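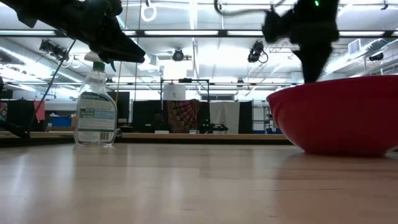 2025-10-30
Posted by Weronika Sadowski

So I finally made it to the Terkitz open day! I've been saying I'd go for two years running, and both times something came up (the first time a dentist, the second time my own laziness). My neighbor Damian had a spare ticket and a car with working heat, so off we went to Toltham straight after lunch.

I was picturing a factory. You know, yellow fences, sparks, people in hard hats. What you get is one big tall room with long lights across the ceiling and curtains dividing it up, and even a fancy patterned hanging in dark red and brown. I asked three different people about the hanging and got three shrugs. I want one for my stairwell.

The visit is split into stations and you get 13 minutes at each, with a kitchen timer going off at the end, which made me jump every single time. We were in the group led by Felicja Czarnecka, who works on the software side and talks very fast and very well. She warned us at the start that most of what we'd see would be slow. "If you came for dancing, that's a different company," she said, and a kid near the front looked really let down.

Our best stop by far was the tabletop station. Two black arms, a pale wooden table, a spray bottle and a big shiny red bowl. I know how that sounds! But I could have stayed there all afternoon. The left gripper comes down to a point, almost like a beak, and it went in over the bottle so carefully that the whole group stopped chatting. The right one was much quicker. It came down at the bowl fast enough that I sucked in my breath, and the man next to me laughed at me, and then he did exactly the same thing on the next go.

What got me was the bottle. It's the clear kind with a wraparound label and a green neck, only partly full, and I would never have guessed that this was the hard one. Felicja explained that see-through things are a pain for cameras, and liquid moving around inside changes how the weight sits while you're lifting. The bowl is easy to see, but it's glossy and curved, so it's easy to shove it across the table when you meant to grab the rim. They'd been through 125 tries with that pair of objects in the past week and she had the misses written up on a sheet right alongside the hits. I liked that a lot. We saw two misses ourselves, and both times she just set things back where they'd been and started over.

I asked when one of these could clean my kitchen. She was very polite about it. First she asked how tidy my counters were, and I decided to stop asking questions for a bit.

Damian wanted to know how they teach it, and got a much longer answer than I did. The short version (my version, so blame me) is that somebody steers the arms through a job again and again, and then the computer tries to work out the pattern. Since February they've recorded 1,812 runs of little household jobs. Wiping, pouring, picking up, putting down. I asked if the people doing the steering get bored and Felicja said you get weirdly good at it and then you go home and knock over your own coffee.

A few practical bits if you're thinking of going next time:

Parking is awful. Use the lot behind the Meesuk garden center and walk, it's maybe five minutes.

They only let in 100 people per session, so book early. The afternoon one seemed calmer than what I'd heard about the morning.

Wear a sweater. The room is huge and it was chilly by the end, and I was the only fool in short sleeves.

The snack table was just pretzels and a very strong tea. Eat first.

We stopped for soup on the way back and Damian spent the whole meal picking up his spoon in slow motion – elbow out, wrist stiff, little pause over the bowl. The waitress asked if his arm was okay.

I did pick up the leaflet for the spring session, and I've stuck it on the fridge so I can't say I forgot. Felicja said they're hoping to have folding towels ready by then. I can't fold a fitted sheet myself, so I'll be in the front row taking notes.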